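Werutstead Help Board > Home & Household > Laundry and clothes

Folding T-shirts for a big jumble of kit, what surface and what method?

Posted by Consuelo Salazar
14th December
Viewed 3,266 times

Hi all, hoping someone can help before I lose the will to live. I've ended up in charge of the T-shirts for our club (we're a walking netball lot over in Leckie, very friendly, always after new people if anyone fancies it!) and what that means in practice is that a great sack of shirts comes home with me, gets washed, and then has to go back folded and in size order so people can grab one as they come in.

The washing is fine. I can do washing. It's the folding that is killing me. I've been doing it on the bed, and by the time I've got through a few of them my back has gone and the duvet has eaten half of the sleeves. They come out all different widths too, so the pile leans over and then the cat sits on it and we're back to square one. I tried the ironing board but it's so narrow that I'm basically folding in mid-air.

My sister swears by one of those plastic flip-flap folding boards. She's offered me hers but she lives in Pirnness and it's a bit of a trek for something I might hate. I have also watched that video everyone's watched where the person pinches two bits of the shirt and flicks it and it's magically folded. I've watched it so many times. Mine ends up looking like a dropped napkin.

So, two things really:

What do you fold on? I've got the bed, a small round kitchen table and the floor, and my knees have an opinion about the floor. The hall where we play has tables and I do have a key, so I could do it there if it's worth lugging everything over.

And is there a method that comes out the same every time, for somebody who isn't very neat by nature? They're ordinary cotton-ish tees, mostly medium and large, a couple of enormous ones. I don't need shop perfect. I need "stays in a pile".

Oh, and they do crease if I leave them in the basket overnight, which I always do. Any tips on that very welcome as well.

Thanks in advance x

Ruaridh MacAulay
Replied the same evening

Just roll them. Quicker, no creases, fits in a bag. Don't know why anyone folds.

Consuelo Salazar
Comment on Ruaridh MacAulay's reply

Thanks Ruaridh, I did try this! Trouble is you can't see the size on the label once they're rolled, so everybody unrolls them to look and then leaves them. Maybe if I put a bit of tape on each one, but that's another job.

Ruaridh MacAulay
Comment

Fair enough. Elastic bands in different colours?

Menaka Bhuiyan
Replied the next day

I've got a Zetileo folding board so I can tell you about those. I like mine, my husband can't stand it. You lay the shirt on face down, flip the left flap, flip the right flap, flip the bottom one up and you have a neat little rectangle. They do all come out the same width, and it sounds as if that's half your trouble.

The bad bits: it's slippery, so if your shirt isn't lying straight to begin with you get a very neat wonky rectangle. Also your enormous ones will hang off the bottom and you have to tuck the hem up first, and I always forget. And you still need something to put the board ON, I've tried it on my lap in front of the telly and no.

I'd borrow your sister's before you buy one. If you'd rather not go all the way over, a big bit of cardboard cut to the width you want does much the same thing. You lay it in the middle of the back just under the collar, fold the sides in over it, fold the bottom up, slide the card out. I used the side of a delivery box for years. Make the edges smooth with parcel tape or it snags.

For the creases, I can't help, I leave mine in the basket too!

Zoltán Bodnár
Replied two days later

Right, I have Views on this, sorry in advance for the length. I did the shirts for a junior table tennis club for ages and before that I had a Saturday job in a clothes shop where the manager used to pull your whole pile down if one was crooked, so I've folded a fair few in my time.

My main advice is to forget the method for a minute and sort out the table. You want it to be high enough that you aren't stooping, and you want to be able to lay an entire shirt out flat with the sleeves open and still have room beside it for the finished ones. A round kitchen table is a pain because there's no straight edge to line anything up with, and your pile ends up on a chair. The bed is hopeless, as you've found, it's too low and it's squashy, so you smooth one bit down and another bit pops up.

So yes, take them to the hall! Go when it's quiet, put the radio on. If one of the tables there is a table tennis table then grab that one and don't let go of it. It really is the best thing for this and I'm surprised more people don't use one.
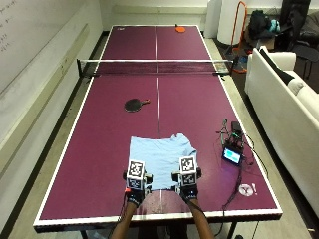 The long straight edge is what makes the difference, I think, along with the sheer amount of room in front of you. Stand at the end, nice and square to it, and put the shirt down with the hem (or the collar, whichever way round you like to work) along the near edge, so it's straight before you've made a single fold. The white lines are handy as well. On most tables there's a thin one up the middle for doubles, and if you lay the shirt out so it spreads up towards that, like the light blue one there, it gives you something to judge by when you bring the sides in. Leave the net up if it's a faff to take down, you'll only want the near half for folding, and the far half can have the finished piles on it if you don't mind walking round. Do give the top a wipe before you start, though. They get dusty greyish patches near the edge and you'd be amazed what a pale shirt will pick up. Damp cloth, then a dry one, and let it dry off completely.

Now for the folding itself. I don't bother with the flicky video one either, I can do it but I can't do it the same way twice.

Lay the shirt face down. Get hold of it by the bottom corners first and give it a gentle tug towards you so the body goes flat, then pull each sleeve out sideways and smooth from the middle outwards with the flat of your hand. People rush this and then wonder why it's lumpy. Take one side and bring it in to a bit past the middle of the neck, with the sleeve folded back on itself so that it doesn't stick out. Do the same on the other side. You've now got a long strip. Fold the hem up to just short of the collar, then fold in half again. Turn it over and there's your shirt, front side up.

For getting the widths the same, Menaka's cardboard is spot on and I'd do that for your first few until you've got your eye in. After that you'll find your hands know it. Do all the mediums together, then all the larges, and keep your two or three giants till last because they throw you off (I bring the sides of those in a bit further so they match the rest of the pile, and they end up fatter but they stack).

Speaking of stacking, turn every other shirt round so that the folded edge isn't always on the same side. That's why yours lean! The folded side is thicker than the open side, so if they all face one way you've built a ramp. I keep the piles to 8 shirts at most, and any more than that go in a second pile. If you want the sizes showing, leave the collars at the front and swap only the direction of the last fold, or do what I did and put a strip of card with the size on it on top of each pile.

On the creasing, take them out when the machine stops, give each one a good hard shake by the shoulders and hang it up or lay it flat, even if it's only over the banister. If they've sat in the basket all night, put them back in the dryer for a few minutes with a damp flannel and fold them while they're warm. And if you haven't got a dryer, smooth them out on the table with your hands and pile them up with something heavy on top, a couple of big books or a tray. It isn't ironing but it'll do for netball.

I can do 22 in the time it takes me to listen to one side of an LP, and that includes putting the kettle on. You'll be quicker than you think.

Consuelo Salazar
Comment on Zoltán Bodnár's reply

Oh this is brilliant, thank you! The leaning thing!! I had no idea, I thought it was just me being cack-handed. We do have a table tennis table at the hall, it lives folded up in the cupboard behind the stacking chairs and I'd never have thought of getting it out. Is it all right to lean on it? It looks a bit wobbly on its legs and I don't want to be the one who breaks it.

Zoltán Bodnár
Comment

If it's the folding kind, check both halves have clicked and the legs are locked, and then resting your hands on it is fine. Just don't sit on the edge, and don't iron on it whatever you do, the heat can ruin the surface.

Nazareno Caruso
Replied in February

Bit behind everyone else but I'm in the same boat with bibs for five-a-side and I've been doing the card thing from Menaka's answer. Works well on bibs too, although there's no sleeves to worry about so I suppose I've got the easy version. I fold mine on top of the chest freezer in the garage. Good height, and it's got a straight edge.

One question for Zoltán if he's still around, do you do long sleeves the same way? We've got a goalie top and I can never work out where the arms are meant to go.

Zoltán Bodnár
Comment on Nazareno Caruso's reply

Same way, but when you bring the side in, fold the arm straight back down along the strip so the cuff points at the hem. If it's longer than the shirt, tuck the cuff up. Then the other side goes on top and carry on as normal.

Nazareno Caruso
Comment

Lovely, cheers.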